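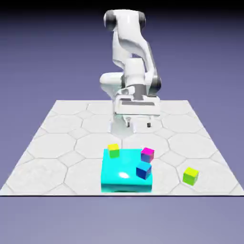
A simulated arm above a tiled floor, with three cubes on a cyan block and a fourth on the tiles. Training exercise, Losura sorting project.

Rehearsal Before Replacement: Staff and the Simulated Workcell

Anathi Mokgethi
November 14, 2024

The introduction of robotic handling at a workplace is usually discussed as an event with a date. The equipment arrives, the floor is marked, and the staff are informed. It is the position of this essay that the more important decisions are made well before that date, in simulation, and that the people whose work is affected should take part in them.

The Losura parts depot employs 32 people in sorting and packing. In August its management began preparing one sorting line for automation, using a simulated workcell supplied by Illumik. The exercises are simple. An arm must pick up small cubes and move them from one place to another. To an experienced sorter this may look like a child's game, and several employees said as much when the exercises were first shown to them. Their reaction deserves a more careful answer than it received.

Sorting is a skilled occupation. A worker who has done it for 17 years knows which parts roll, which ones stick together, and when a label should not be trusted. Little of this knowledge is written down. When a task is reduced to cubes on a flat surface, such knowledge is set aside for the sake of a workable beginning. That is an acceptable engineering choice -- provided it is later reversed, and provided someone with authority is responsible for reversing it.

At Losura, 11 employees were invited to review the exercises. They were given a single meeting at the end of a shift and were asked for comments on safety only. The question of what the line should do, and what should remain with people, had already been settled elsewhere.

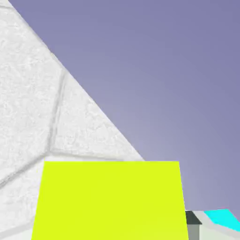 Employees who are asked to judge an automated system must be shown what that system is given to work with. A complete and tidy view of the workcell is of limited use for this purpose. Close views, in which a plain yellow-green face covers part of the rough white surface behind it, raise better questions. A sorter will ask what happens when one item hides another, and whether the system is expected to wait, to move, or to call for help. These are questions about the division of work, and they belong in the consultation.

The neighboring firm of Tarigan took a different course with its Oris line. Sorters there wrote part of the exercise list themselves and received 96 paid hours in which to do so. Some of their cases were rejected as too difficult. The rejected cases were then recorded as tasks that would stay with staff, and the job descriptions were amended to say so.

This practice should be adopted more widely. Review time should be paid, and a refusal to include a case should be given in writing. Where the new line creates supervisory duties, those duties should be graded and offered first to the people whose sorting work is being reduced. Employers may object that such terms slow the project. They do, and the delay should be entered in the project budget from the start, alongside the equipment and the software licenses.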